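Speaker notes — Working rules for arm trials in shared kitchens
Session 2, 15 minutes plus questions. Speaker: Firdevs Kurtuluş

Opening
Skip the bio slide. State the scope: one fixed arm, household objects, a kitchen that people also use for lunch. Mobile bases are covered in Remzi Gökçe's slot after the break. Do not take questions on them.

Slide 2 — Where the rules come from
The Okham site had written rules for the arm and none for the room. Kozan had the reverse. The current document merges both and runs to 9 pages. Hanne Saarinen maintains it. Changes go through her, in writing, with the trial number that prompted the change.

Slide 3 — Before power-on
Read these at normal speed.
Stop button within reach of the operator, tested at the start of each session.
Appliance disconnected from its cycle controls. An open door is not accepted as an interlock.
Speed limit set in the controller and read back aloud by the second person.
Object list signed. Anything not on the list may stay in the room but may not be a target.
Pause. Someone will ask about knives. Answer: excluded at all sites until the April revision.

Slide 4 — Incident log
1,642 trials logged across Jevville and Okham. Say that this is a count of trials, and that a trial abandoned before first contact still gets a line. Duygu Saraç has the breakdown by object type if asked. Do not quote rates from memory.
Main point: most log entries concern clearance on the approach path. Grip force comes second.

Slide 5 — Clutter policy
Two positions exist. Prundness clears the counter before every run. Jevville leaves everyday items in place and records them. We recommend the second for evaluation and the first for commissioning. Glass inside the swept volume is removed in both cases — this is the one line in the document with no exception clause.

Slide 6 — Carrying over an open appliance
Leave the slide up while talking. 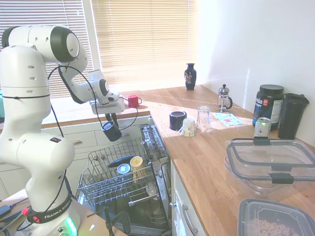
Slide 6. Franka arm holding a black mug over an open dishwasher, upper rack pulled out.

Points to make: rack position is fixed and written down before the run. The operator stays outside the reach of the arm while anything is held. If the arm stops with an object in the gripper, support the object first, then release. Cables on the arm get a full-range check with the gripper empty.

Slide 7 — Open items
Wording for wet handles is still in draft. Canan Aksoy wants a separate form for ceramics; leave that to the discussion.
Comments on the draft go to Hanne before the end of the month.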